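**Board: Laundry & Closets > Folding**
**Thread: Belt in or belt out? (denim shorts, settling a household matter)**

---

**tirta_l** wrote:

Long-time reader, first-time starter of trouble.

We moved the sports stuff and the clothes sorting onto the same table in the Rinstead place, a decision I made alone and have been reminded of since. Everything that comes back from practice lands there: pads, racket bag, bottle, whatever was in somebody's pockets. Then the laundry lands on top of it. Then I fold.

My question is about denim shorts. My sister Juwita folds hers with the belt still in the loops. She says the belt lives there. I say a belt is a separate item with its own hook. When I fold around a belt I get a lump in the middle of the stack and the whole shelf leans like a tired fence.

Also, while I'm here, does anyone have a real method for shorts? Jeans I can do. Shorts come out as a square if you're lucky and a croissant if you aren't.

---

**erdal.kozan** wrote:

Belt out. Always. You'll crease the leather and then you'll be on here asking about creased leather.

For the shorts: button them, lay them flat with the front up, one leg over the other, tuck the crotch point in so you've got a straight edge, then fold in half toward the waistband. Eight seconds. I've timed it, and yes, I know what that says about me.

---

**Juwita_Lumb** wrote:

The sister has an account too, Tirta.

The belt stays in. I own one pair of denim shorts I like and one belt that fits them. They are married. Taking it out every wash day and putting it back through all the loops is a chore invented by people who enjoy chores.

(I do take it out for the washing itself. I'm lazy, I'm not a vandal.)

---

**hafiz_p** wrote:

Team belt in, with a condition: the tail gets rolled and laid inside the waist. A tail hanging out of a folded stack will catch on the next thing you pull, and then you have the whole shelf on your feet.

Tirta, can we see what you're dealing with? "Lump" covers a lot.

---

**tirta_l** wrote:

Fine. The table in its natural state, plus a close one of the jeans seams for Erdal, who will have opinions about seams. 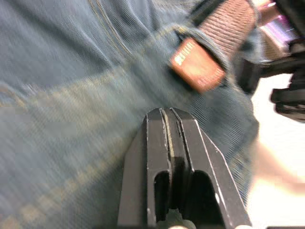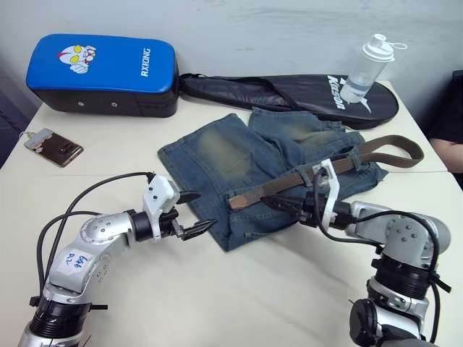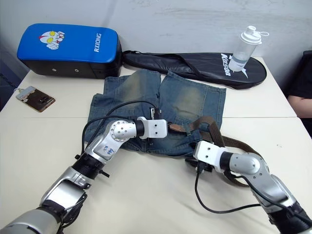 So that's the patient. My position hasn't moved. Before anything gets folded the belt comes out, and before the belt comes out, the racket bag goes back in the hall closet, where I've asked for it to go since September.

---

**erdal.kozan** wrote:

I do have opinions about seams. On jeans the thick side seams should sit on top of each other when you fold, or the stack twists. Same goes for shorts, only there's less leg to hide your mistakes in.

But your problem is the table. You can't fold on a table that's also a locker room. Clear it first. At the Sopacua house we had one rule, which was that a bottle never shares a surface with clean clothes, and we broke it once, and I still have the gray T-shirt to show for it.

---

**Juwita_Lumb** wrote:

The bottle has a lid, Erdal.

---

**erdal.kozan** wrote:

So did ours.

---

**anjani.s** (moderator) wrote:

Moving this from General, and adding my two cents while I'm carrying it.

You're both folding for a shelf. Stop doing that with shorts. Roll them: legs together, start at the hem, roll up to the waistband, and stand the rolls in a drawer or a bin. Frayed hems end up in the middle of the roll, where they don't snag. I keep 13 pairs of assorted shorts in one Toltia bin this way and I can see every one of them.

The belt can stay in if you wrap it around the outside of the roll and buckle it. It looks like a very small bedroll.

---

**hafiz_p** wrote:

13 pairs of shorts. Where do you live, the beach?

---

**anjani.s** (moderator) wrote:

I have sons.

---

**tirta_l** wrote:

OK, I tried the roll. It does work. I resent it. The buckle part took me three goes and the first one rolled off the table and went under the radiator, where it met a sock from a previous administration.

Juwita says the bedroll counts as "belt in" and is claiming the win. I say the belt is now outside the shorts, so it's belt out. We'd like a ruling.

---

**Juwita_Lumb** wrote:

It is through the loops AND around the roll. Read the instructions.

---

**erdal.kozan** wrote:

If it's going around the roll then it isn't going through all the loops, there's no belt that long. Skip a few at the back or take it out altogether. And creased leather is still creased leather. I'll be in the leather care board when you need me.

---

**anjani.s** (moderator) wrote:

Half the loops, then around. Ruling is a draw. Racket bag goes in the closet.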